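Ognjen and I are collecting examples in the simulator this month, for a model that should learn household jobs. We have 1,431 runs so far and want 3,000.

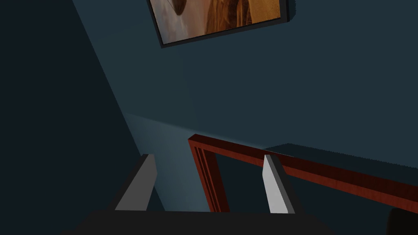

*Gripper view, fingers open, nothing held.*

Much of the work is dull. I drive the arm, save the run, and tag it.

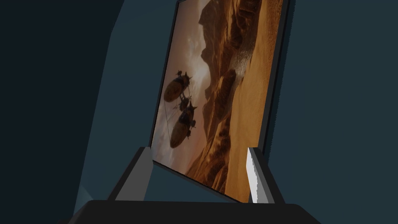
Failed runs get kept too, in their own folder. Selma wants 700 of them.
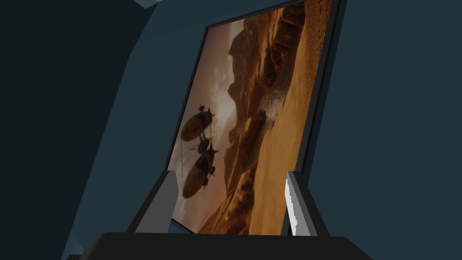 I write the labels by hand in the evening. Last night I redid 14 where I'd put the wrong object name.
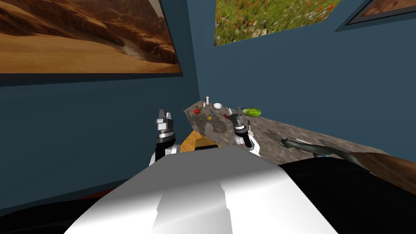
Kitchen layouts are next on my list, mainly fruit and veg.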